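Gloss-front cabinet

A gloss-front cabinet is a piece of storage furniture whose outer faces have a smooth, shiny finish in a single strong colour or in white. It may stand on the floor, hang on a wall or form part of a longer run of units. Gloss-front cabinets are used in kitchens, shops, reception areas, workshops and exhibition rooms, where they serve both for storage and as a surface that draws the eye.

Construction

The body of the cabinet, known as the carcass, is most often a box made from board or sheet metal. The visible faces are fixed to it as doors, drawer fronts or plain panels. Panels that do not open are called dummy or fixed fronts, and are used to keep the look of the cabinet regular where there is nothing to reach behind them.

The gaps between neighbouring panels are called seams or shadow lines. On well-fitted work they are narrow and run straight from top to bottom. A wide or tapering seam usually means that a hinge has dropped, that the floor is uneven or that the carcass has been racked in moving. Side edges may be left flush or finished with a raised strip that protects the corner of the panel. 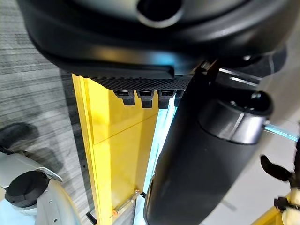

The finish itself is made in several ways. Lacquer is sprayed on in layers and rubbed down between coats. Film or foil is pressed on to the board under heat and is cheaper, but may lift at the corners after long use. Acrylic sheet is bonded to the face and gives the deepest shine. Metal cabinets are commonly powder coated, and a high-gloss powder can be hard to tell from lacquer at a distance.

Tops and ledges

The top of a floor-standing cabinet often projects beyond the front. This overhang keeps spills away from the doors, hides the upper seam and gives people standing at the cabinet somewhere to rest their hands. A projection of 60 millimetres is found on some reception units, while kitchen tops project less.

Many tops have a curved or rolled front edge. A curve is kinder to hips and elbows than a square corner and is easier to wipe, but it makes the finish more difficult to apply. It also shows long reflections from ceiling lights, so that small dents are noticed more readily there than on the flat panels.

A ledge or lip may run along the lower edge of the front. It stiffens the panels, stops shoes and cleaning tools from striking the face and covers the line where the doors end. On cabinets without legs, a recessed plinth may be set beneath it, leaving a dark strip between the cabinet and the floor.

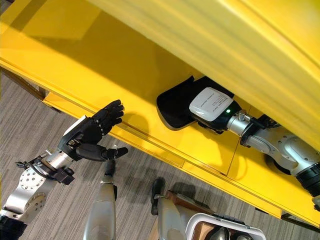
Yellow cabinet with a curved, overhanging top, vertical seams between the front panels and a long ledge along the lower edge.

Colour

White and grey are the usual choices in homes. Bright colours are more common in public and working rooms, where a cabinet may need to be found quickly or may carry the colour of a firm. The Kustside range, sold by the furniture maker Gavis, was offered in 8 colours, of which yellow and red were made only to order. Fujimoto, a later range from the same maker, kept the yellow but reduced the number of colours to 5.

Yellow hides fingerprints better than black or dark blue, though scuffs from shoes and trolley wheels show clearly on it. Strong light can fade some yellow pigments, and a replacement panel may not match its neighbours once the cabinet has stood near a window for several years.

Placing

A gloss-front cabinet is best set on a hard, level floor. On carpet, a heavy unit sinks unevenly in the first weeks and has to be levelled again with packing pieces or adjustable feet. Low-pile carpet tiles give less trouble. Where cabinets stand in the middle of a room, as in the showroom layouts used at Brellotby, the back is finished to the same standard as the front, which adds to the cost.

Care

Gloss faces are cleaned with a soft damp cloth and a little washing-up liquid, then dried. Scouring pads, dry paper towels and powder cleaners leave fine scratches that dull the shine – these are most visible under a single bright lamp. Light scratches in lacquer or acrylic can often be polished out. Foil cannot be polished in this way, and a damaged panel is normally replaced.

Hinges and fixings are checked every 6 months where a cabinet is in daily use. Loose screws are tightened by hand, as a powered driver can strip the hole in the board.

See also: Countertop; Plinth; Powder coating; Sideboard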